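Stisholm Makers Board > Grippers and End Effectors > Pad wear on the hand-held pair

luzius_w
Okay, back with another one. I've got the two hand-held grippers, black linkage with blue ribbed pads, and the right one has started letting go of soft stuff. Hard plastic is fine! A block, a bottle cap, no trouble at all. But give it anything rubbery and it squirms out sideways about two seconds into the lift (always toward me, if that helps anybody).

What I've done so far: wiped both pads with a damp cloth, snugged up the pivot pins, and ran the open/close check 12 times in a row. The log says the jaws come back to the same spot every time, so I don't think it's the encoder. 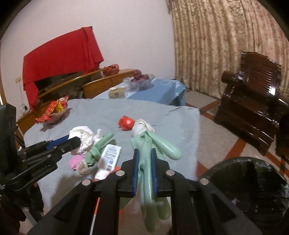
The green balloon-type pieces are the worst for it. They're smooth and twisty, so you get a good bite on one section and the rest hangs down and pulls. I've been squeezing harder to make up for it, and now my thumb is sore and the left gripper feels like a different tool.

Do I swap the pads or is there something in the linkage I'm missing?

frota_dan
Pads. Every time. Ribs go shiny on top before they look worn, and a damp cloth won't fix shiny. I change mine every 3 months and don't think about it.

rbarroso
I'd hold off on buying anything. You said you tightened the pins, how tight? If one side drags a bit, that jaw shows up late and the pads meet at a slight angle. Hard parts don't care. Soft ones roll right out, and "sideways, always the same way" sounds just like that to me.

Back the pins off, add one small drop of light oil each, work the jaws by hand, then snug them up until the wobble is gone and stop there.

frota_dan
Oil that close to the pads? No thanks. I've seen a whole set ruined that way.

rbarroso
One drop, Dan, and you take the pads off first. It's four screws on mine.

nondulach77
Cheap test before you two start round two: close the jaws on a strip of printer paper and tug. Do it at the top of the pads, then at the bottom. If one end lets go easy, it's alignment. If both ends do, it's pads. Also check your log rate, mine had 2560 samples from one short run and I could see one jaw lagging plain as day once I plotted it.

luzius_w
Did the paper thing over lunch. Top end holds like crazy, bottom end slides right out. So Rocío gets this one, I guess? I probably did crank those pins too hard, I was using the long hex key.

rbarroso
Ha, the long key will do it. Put it in a drawer.

frota_dan
Fine, but look at the ribs while you have them off. If the top half is shiny you're going to want new ones anyway.

luzius_w
Will do. I've got a spare set from Uronar in the bin, so if they look bad they're getting swapped while it's apart. Going to try 10 lifts on the rubber stuff after and I'll post the plot tonight.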